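Tennis Ball Storage: Your Questions

I get a lot of mail about tennis balls. More than I ever expected when I started this page for our little club in Dorkthorpe! I've pulled the ones that keep coming back into one place, so have a look before you write (but do write, I like it).

Do you really sort your balls?

Yes, and I know how that sounds. I keep 2 groups: balls I'd play a match with, and everything else. The second group is for serving practice, the dog next door, and the legs of my kitchen chairs.

How do I tell if a ball is dead?

Drop it from shoulder height onto a hard floor next to one fresh out of the can. If it comes up noticeably lower than its friend, it's done. Squeezing works too once you've got the feel for it, but your thumbs get tired and after ten balls they all feel the same to me. Boonmee Paisan, who strings my rackets, goes by the sound and is annoyingly good at it.

What should I keep them in?

Something clear! I used a canvas bag for years and always forgot what was at the bottom. With clear plastic you see at a glance what's in there, and a tray or a shallow box beats a deep tub because you can pick out the one you want without digging. Rims help a lot. A ball on a bare tabletop is going to wander off sooner or later (mine like to go under the stove).
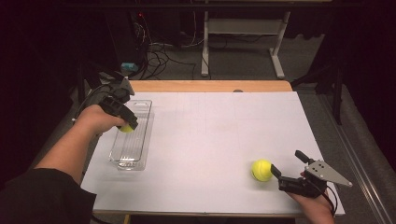
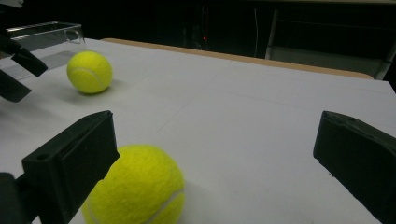 Tennis balls and a clear container on a white surface.

Why a white surface for sorting?

Only that yellow shows up so nicely on it. You can see the fuzz, the seam, and any bald patches, and court dirt that you'd miss on a dark table is suddenly very obvious. An old shelf board laid over the table does fine. I wipe mine down afterward and slide it behind the fridge.

Can I wash them?

You can, and I've done it, and the felt came out puffy and strange. Now I just brush off the dry dirt with a nail brush and leave it at that. If a ball got soaked, let it air out for a day or two before it goes back with the rest.

Does the garage count as storage?

In November, not for me. Mine gets cold, and cold balls bounce like potatoes. I keep the match ones in the hall closet and the practice ones wherever they fit.

Do I need one of those pressure tubes?

I own the Skalomum and I go back and forth on it. It holds 4 balls, and I do think they stay livelier between games, but I lose patience with the lid. If you play every week and go through cans quickly, I'd skip it.

Where can I drop off old ones?

The sports hall in Jirwood has a bin by the front desk, and they take them bald, muddy, whatever. Please take them out of the cans first!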